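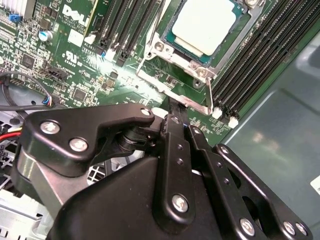

Figure 3. Processor seated in its socket between two banks of memory slots, Dell computer with open chassis.

4.2 Reuse and the municipal collection contract

The survey returned 965 usable household forms from the two districts, Clolanthorpe and Akpan. In both, residents were asked what they had done with the last large electrical item that left the home. Storage was the most common answer, ahead of every form of disposal taken together. The finding agrees with the interview material in Section 3, where several respondents spoke of a spare room or garage as a place where such items "wait." Distance to the drop-off site mattered less than opening hours. Households with a working adult on shift hours were the least likely to have used the site at all.

Clolanthorpe renewed its collection contract with Clakano on Jan 1, 2019. The new terms pay the contractor by item assessed, where the old ones paid by weight delivered. Akpan kept the weight-based terms. The two districts are otherwise close in housing stock and income, and the comparison below rests on that likeness.

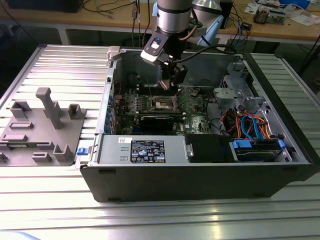
Payment by weight has a known effect on sorting. A contractor paid by the ton gains nothing from opening an item, and mixed loads tend to go straight to the shredder. Under the Clolanthorpe terms each item must be assigned a grade, and the grade depends on what is still inside it. A desktop tower laid on its side with the panel off and the CPU socket empty would be entered as incomplete, whatever the state of the remaining board. Staff at the Clolanthorpe site objected to this rule in 11 of the interviews - mostly on the ground that an incomplete item may still hold parts worth more than a complete one of an older type. The contract has no grade for that case. Onyeka (Salamatu Onyeka, personal communication) reports the same gap in the Hiltis agreement, where it was closed by a side letter that the public cannot consult. 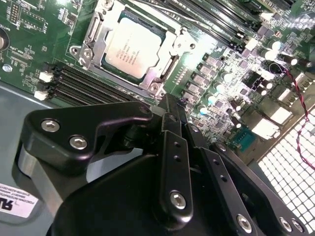
Figure 4. Processor held by a metal retention frame on a green server motherboard.

Grading also changed who handled the items. Before the renewal, the Clolanthorpe site employed general laborers on day rates. It now keeps a smaller group on yearly terms, with 19 hours of paid training on entry. Turnover fell in the first months and then rose again in October, when the day rate at a nearby warehouse went up. We cannot separate the effect of the contract from the effect of local wages, and Table 5 should be read with that limit in mind.

Residents saw little of this. Asked whether the service had changed, most Clolanthorpe households said that it had not, and those who had noticed a change named the new

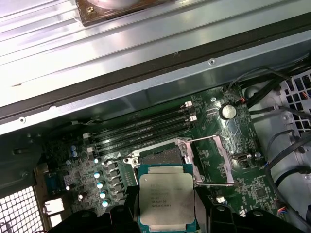

opening hours. Few knew that items were now graded, and fewer still knew that a graded item could be sold on. When this was explained at the door, responses divided. Some residents were more willing to part with stored items once they knew that reuse was possible. Others were less willing, citing the personal files they believed to be on them. The second group was larger in Akpan - a result we did not expect, given that no resale takes place there.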